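How to get candle wax out of a cotton tablecloth

We had a long supper in December and by the end of it there was red wax from one side of the table to the other. I love candles and I'm not giving them up, so I've become very good at this! It's a satisfying job once you know the order to do things in.

What you need

A blunt butter knife
An iron
Plain brown paper or kitchen roll
Washing-up liquid
An old toothbrush
A little surgical spirit, if the candle was coloured

Before you start, read the care label. What follows is for cotton that can be ironed. Silk, wool and anything with beads on it should go to a cleaner.

1. Let it set

Leave soft wax alone. Rubbing it pushes it further into the weave, and I've done that more than once. If you can clear a shelf in the freezer, fold the cloth with the wax facing out, slip it into a bag and give it 36 minutes (the length of the radio programme I listen to while I wait, and it works a treat).

2. Lift off the top layer

Lay the cloth on something hard and slide the knife under the edge of each blob, holding it nearly flat. The big bits ping off beautifully, so put newspaper down. Don't dig. A thin cloudy patch will stay behind and the next step deals with that.

3. Iron the rest into paper

Put 2 sheets of paper under the patch and another on top. Set the iron to warm with the steam off, and press for a few seconds at a time. You'll see a greasy spot bloom in the paper, and this is the part I enjoy most! Move to a clean bit of paper each time and stop when nothing more comes through. Avoid anything with printing on it, as the ink can transfer.

4. Treat the colour

White candles seldom leave much. Red and dark green do. Dab surgical spirit on with a cotton pad, working from the outside in, after testing it on a hem. Open a window, and make sure the iron is unplugged and cold first.

5. Wash

Work washing-up liquid in with the toothbrush, leave it for ten minutes, then wash as the label says. Hang it up to dry and check it in daylight. If there's still a mark, go back to step 4. Keep it out of the tumble dryer until you're happy, or you may set the stain for good.

My friend Saranya Kartha does all this with a hairdryer in place of the iron, and for small drips on a cloth that's still on the table I think she's right.

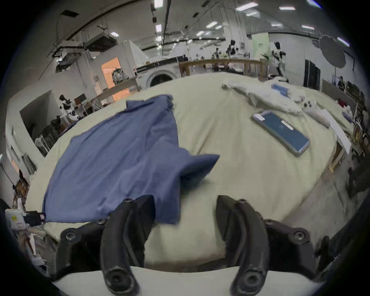 With the hairdryer you hold the paper on top, warm it gently and blot as you go. It's slower, and you'll want to slide a folded towel underneath if the table is varnished, but it's lovely not having to clear everything away first. Give it a go on your next spill!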